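Eight weeks with the Breretti bench kit

I said in September that I would write something about the Breretti kit once we had used it properly. It is now 3rd April, so I've had long enough.

For anyone new, I strip and rebuild old desktop PCs with Ebony Kingi in a unit at Lindau Yard. Most of it is dull work. Side panel off, drive out, memory out, processor out, then the same thing backwards with better parts. We bought the kit to take over some of the lifting and placing. It comes as an arm, a gripper, a wrist camera and the Pillach software that ties them together. You show it a job by hand and it builds up from there. 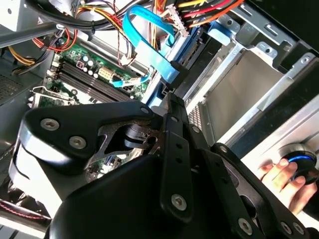
The gripper over an open tower, with a hand on the knob.

The gripper is the best part. The linkages are plain black plates held with ordinary screws, so when one worked loose I tightened it myself and carried on. It is bulky, though. In a small case with all the power leads still in the way, you have to plan the route in or it will catch on something. We now tie the cables back before we start.
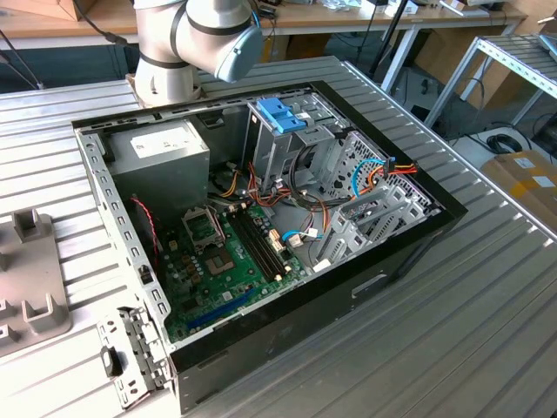

Setting up took us two afternoons. The printed guide covers the arm well and says almost nothing about where to put the work, so we moved things about until it could reach. The trays were an extra, £214 from Fleury, and I would not skip them. Parts need to go back to the same place each time or you spend the day correcting it.

Memory was harder than I expected. Drives in caddies are easy to get hold of and we had those going early on. A memory module is thin and wants to be gripped square — a little off and it tips.

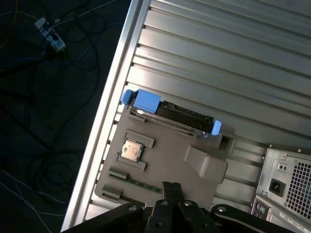

Ebony has logged 330 runs so far and reckons she would trust it with drives on her own, but wants to stay close for processors. I agree with her. Support has been fair. They answered both my emails within a day, and the second answer fixed the problem.

Would I buy it again? Yes, with the trays, and with a longer cable for the camera, as the one supplied is too short for our bench. I still need to try it on the small form factor cases, and there's a stack of those by the door.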